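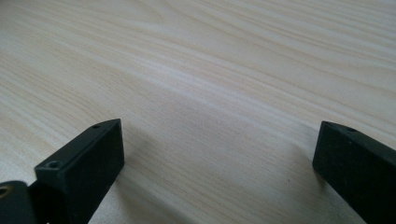

Zuzana Ondrejka asked me to write down how wide I open the fingers before each demonstration, because in her replays the robot sometimes begins too narrow and pushes the stick away. She is right that my May notes do not say it.

August 3, 2018
Candy stick task, two hand-held grippers

Start position: both grippers open fully, fingers low over the table, hold still for two seconds, then move. I will keep this for all the demonstrations in the Stiltora set, also the short ones.

Pulling a stick: left gripper closes on one red stick and pulls it up at an angle over the top of the container. Right gripper stays open and waits near the edge of the table. If I pull too fast, the neighbor sticks want to come too - slow is better for learning, I think. When a stick drops at the front of the container I do not stop the recording, but I mark the episode.
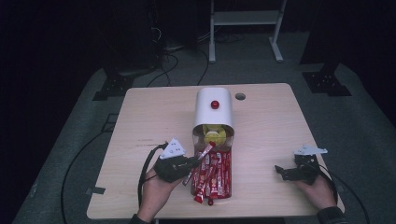 Open points

Total is now 1,527 episodes, 127 of them marked. Ask Zuzana if she trains with the marked ones or leaves them out.
Left cable pulls on my wrist when I reach far. Try to route it differently on Monday.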